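Menis 5 y la manía de mover los botones

04/09/2024

Llevo usando Menis desde que era un lector de feeds feo y rapidísimo, de esos que abrías en el autobús y en dos minutos habías limpiado todo lo pendiente. Ayer me saltó la actualización a la versión 5 y, como siempre, las notas decían que la aplicación había sido «repensada desde cero». Cuando leo eso me echo a temblar.

Vamos por partes. La lista de artículos sigue siendo buena. Se desplaza bien, recuerda la posición al volver y por fin respeta el tamaño de letra del sistema, cosa que llevábamos pidiendo una eternidad. Hasta ahí, ninguna queja. Pero el botón de marcar todo como leído, que estaba abajo a la derecha, ahora vive dentro de un menú que se abre con una pulsación larga. ¿Por qué? Según Gevarine, la empresa que lo desarrolla, para «reducir el ruido visual». Yo no tenía ningún ruido visual. Tenía un botón.

Luego está la sincronización. Antes funcionaba con cualquier servidor compatible, y yo tiraba del mío, un Drutwood instalado en un ordenador viejo del pasillo. Se puede seguir haciendo, aunque hay que rebuscar en los ajustes avanzados y aceptar dos avisos distintos que te sugieren, con mucha amabilidad, que te pases a su nube. La nube es de pago, claro. El primer mes gratis, que ya sabemos cómo acaba.

Mi sincronización inicial tardó 232 segundos para una colección de feeds que no es nada del otro mundo. La segunda fue más rápida, lo reconozco. Veremos dentro de unas semanas, cuando se acumulen artículos en caché y la base de datos empiece a engordar. Con la versión anterior el bajón de rendimiento llegó en julio y tardaron lo suyo en arreglarlo.

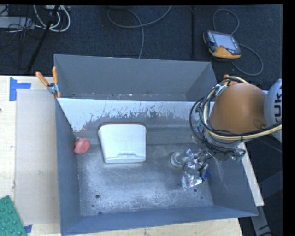

Un contenedor metálico gris con dos compartimentos.

Lo que más venden de esta versión son los resúmenes automáticos. Los he probado con unos cuantos blogs que leo a diario y el resultado es flojo: te dicen de qué va el artículo, que es justo lo que ya decía el titular. En un texto largo sobre tipografías se dejó fuera la única conclusión interesante. Se pueden desactivar, menos mal, pero vienen activados y el interruptor está en una pantalla distinta a la del resto de opciones de lectura.

También he vuelto a instalar Wattanapong para comparar. Es más tosco, los iconos parecen de otra década y en el iPad desperdicia media pantalla. A cambio, se paga una vez y no me ha pedido que cree ninguna cuenta. Las carpetas se importaron a la primera desde el OPML, con acentos y todo, algo que Menis sigue haciendo mal: mi carpeta «Música» se llama ahora «MÃºsica».

De momento mantengo las dos instaladas. La suscripción de Menis me caduca a final de año y no pienso renovarla por adelantado, por mucho descuento que me enseñen al abrir la aplicación. Si alguien ha encontrado la forma de devolver el botón a su sitio, los comentarios están abiertos.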